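Natanael Rocha on the long road back to Nernitz

2019-04-05

When I reach Natanael Rocha by phone he is making soup, and he asks if I would mind holding on while he turns the burner down. It is the kind of thing his character in Nernitz would do, and when I tell him so he laughs for quite a while. "My sister says the same," he says. "She says I have stopped acting and they just film me now."

Fans of the slow, snowy crime drama will know that it has been a nervous winter. The first season ended with Inspector Tatari on the ferry, the letter still unopened in her coat, and then there was silence. Word of a second season only came in January, and by then Rocha had already said yes to a play and grown a beard for it.

"I had given up, I really had," he says. "I'd packed my boots away in my mother's attic. Then Davoud called me late at night, and he never calls, he only sends those long messages with no commas in them, so I thought somebody had died."

Davoud Zarei, who created the show and wrote all of the first season by himself, has a writing room this time. Rocha is plainly fond of him, and a little afraid of him too. "He gave me 92 pages to read on a train. I missed my stop! I ended up in a town I had never heard of, eating a cheese roll on a bench, and I was still reading."

The new season runs to 12 episodes, and picks up 14 months after the ferry. Rocha's Rahimi, the harbor doctor who lied so badly and so kindly all through season one, has moved inland to a place called Brillgate and opened a practice over a bakery. He won't tell me if Tatari comes looking for him (I asked three different ways, and he was very polite about all of them).

"What I can say is that he is lonelier, and he talks more," Rocha offers. "Lonely people do, I think. Last time I had whole episodes where I looked at the sea and said hello twice. Now there's one speech that took us 20 takes - and the last one was the worst, and I'm told that is the one they kept."

Does he read what viewers write about the show? He sighs, and I hear the spoon go around the pot. "I read it all. I shouldn't, but I do. A woman wrote that Rahimi reminded her of her late husband, the way he folds a newspaper. I carried that around for days. I'd never thought about how I fold a newspaper, and now of course I can't do it naturally anymore."
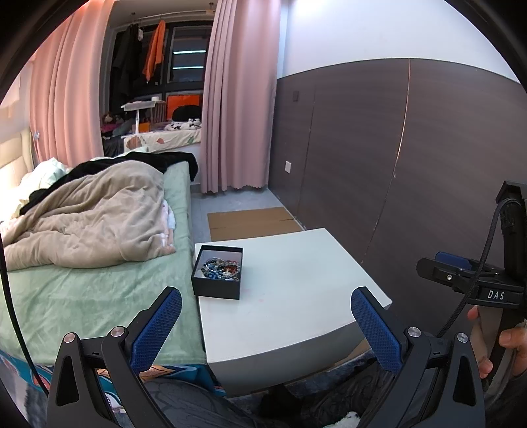
What comes next

The play first, he says, and then a proper rest, somewhere warm if he can manage it. There has been talk of a third season, but Zarei hasn't written a word of it and Rocha refuses to guess. "If he calls me at night again, I'll pick up," he says. "I've left the boots by the door this time."

Then he excuses himself, very warmly, and goes back to his soup. It needs more salt, he tells me, and possibly another onion.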